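The Markers at Stustside

Tuulikki Hämäläinen had kept the stationery cupboard at Stustside for so long that people brought her pens the way other people are brought stray cats. They turned up on the mat outside her door, in envelopes, in a bread bag once, and she took them all in and tried every one on the back of an old calendar before she decided what was to become of it.

It was June when the letter came from her sister's grandson in Kerurcombe. He was nine, and he had written it himself in pencil, on paper torn from a school book, and he wanted to know whether she had any markers to spare, because his class was making a map of the whole valley, with every house on it, and they had used up all the blue on the river. "We have done the river very well," he wrote, "but now the sky has to be yellow or nothing."

She read it twice standing up and once sitting down with her coffee, and then she went to see what she had.

Now, Tuulikki was not a woman who could simply put a handful of markers in a padded envelope and be done with it. Her mother had run the paper counter at Pitkänen for most of her working life, back when there was still a paper counter, and her mother had taught her that a pen ought to be sent out into the world in good order, with its cap on tight and a place to stand in. She remembered sitting under that counter as a small girl, sorting pencil stubs by length into a biscuit tin, listening to the shoes go by. There had been brown shoes that came every week for a single sheet of blotting paper, and she had made up a whole life for them, with a wife and a leaking boat and a brother in Geltow who never wrote back. She was sorry, even now, that she had never once looked out to see the face on top.

So the markers had to be sorted, and that took most of the afternoon, what with the telephone ringing and the rain starting and the washing having to come in (and it was sheets, naturally, it was always sheets).
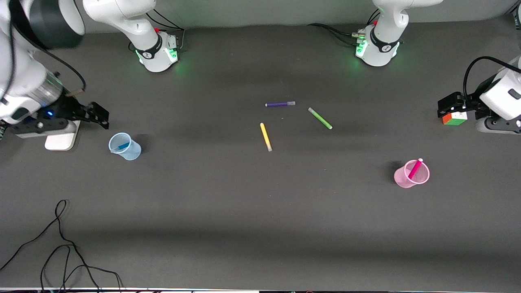 The sorting of pens is slow work if you care about it, and Tuulikki cared about it a great deal. She had her own way of going along, first the caps, then the tips, then a good long line on the calendar to see how the color held, and all the while she let her mind go wherever it wanted, to the boy and his yellow sky, and to her mother's hands, and to whether there was enough butter for the weekend. By the time she thought of the boy again she had got as far as five felt-tip markers and two small plastic cups, with the many-colored cube keeping them company on the dark gray tabletop, and it seemed to her that five was a good number to begin a sky with. The cube had been in the cupboard for years. She had never solved it, although she had once come close during a bad winter, and had been so startled that she put it down and made soup.

"You could go too," she told the cube now. "You'd like a school."

She thought about that while she looked for string. A cube was not a marker, and he had not asked for one, but a boy who could write that he had done the river very well was a boy who might know what to do with it. Besides, a parcel ought to have one thing in it that the letter hadn't asked for. Her mother used to slip a new eraser into every order over a certain size - a pink one, wrapped in tissue - and grown men had come back across the square to say thank you.

She found a box that had held light bulbs. The cups went in first with paper stuffed inside them, then the markers rolled up in a dish towel she had been meaning to part with, and last of all the cube, which would not sit flat until she took everything out and began again. The postage came to 122, which she thought was steep, and she told the young man at the post office so in a friendly way and then asked after his knee.

Then she walked home the long way, by the water. The rain had moved off toward Kerurcombe and left the sky behind it a thin, washed sort of yellow, all the way down to the trees. She stopped on the bridge to look at it properly, with her shopping bag over her arm, and stayed until her feet got cold.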